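3.2 Rehearsal habits and the length of a set

Small bands say they rehearse to get tighter. Our logs suggest they rehearse to argue about the order of the songs. Over one November we followed 24 amateur groups playing punk and its noisier cousins, all of them booked at the same two rooms, Toltunell and the Cutoria. Each group kept a diary of its practice time. Three of the diaries were mostly drawings and were dropped from the analysis, with some regret.

The remaining groups spent over 31 percent of their booked time not playing. Tuning took up less of this than the guitarists feared and more than the drummers could forgive. The rest went to talk, repairs and food, which the diaries record with a care seldom given to chord changes. Kao's earlier survey of practice rooms put all of this under "idle time," a label the bands disliked when we read it to them. We use "breaks" (Figure 2).
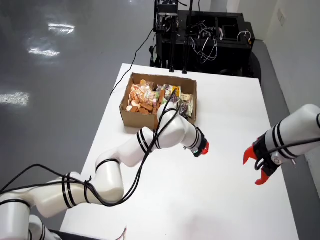 Figure 2. Snacks in an open cardboard box on a white table.

Longer breaks did not go with worse shows. Groups in the upper half for break time finished their sets closer to the planned length than groups that played straight through, who tended to arrive on stage with 80 minutes of material for a slot half as long. Chak-lun Kao (personal communication) suspects that people who stop to talk also stop to look at the clock. We have no better idea. The effect was weaker at the Cutoria, where the clock was wrong for most of the study.

Loudness showed no link to break time at all. Every group was loud. Section 3.3 takes up the matter of encores, including those the audience had not asked for.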